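Storeck Newspaper Archive: Set-up Guide
Section 4. Storing and checking original issues

Print this page | E-mail this page

Last updated: June 1, 2026

Read this section before you open a Storeck box for the first time. It covers single issues and part-runs up to 286 pages. Bound volumes are dealt with in section 6.

4.1 Before you start

1. Wash and dry your hands. Cotton gloves are often recommended for old newsprint. We don't supply them, and we have yet to see a good case for turning pages with fingertips you can't feel.

2. Clear a flat surface larger than the open sheet.

3. Check the masthead date against your receipt. A seller's word that an issue is "original" proves very little. Famous front pages were reprinted for anniversaries, and many reprints have had decades to go brown.

Note: Brown paper is not evidence of age. Tea will do it in an afternoon.

4.2 Filling the box

1. Slide each issue into a Kornen sleeve, fold edge first.

2. Put no more than 16 issues in a box. The lid will close on more, which is presumably why the old leaflet said you could.

3. Lay the box flat. Do not stand it on end.

4. Write the label in pencil before you stick it on.

CAUTION: Do not use adhesive tape on tears, including tape sold as "archival". Some of it may be. You will find out in twenty years.

4.3 Checking a doubtful issue

1. Read the inside pages. Forgers and reprint houses put their effort into page one, and the small advertisements are where they get lazy.

2. Compare the column widths with a library copy of the same date and edition.
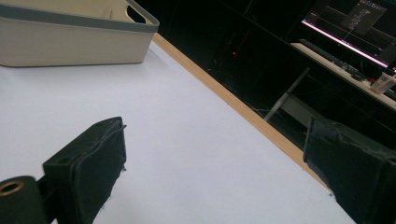
Reading time: 2 minutes

3. Look up the title in the Stidow index, which lists 2,000 wartime and interwar papers. Treat its print-run figures with care. Far too many of them are given as exactly 2,000, and we suspect a clerk filled in the blanks.

4. If the issue is in the Matić list of known reprints, mark the sleeve R and store it apart. If it isn't in the list, that only means it hasn't been reported.

Note: A certificate from a dealer should be kept with the issue, but don't record it as proof in the catalogue. Enter it under "Claims".

4.4 After filling

Check the box again in six months. Open the lid, smell for damp, and look along the folds for new splits. If you find any, go to section 7 before moving the sleeve.

Print this page | E-mail this page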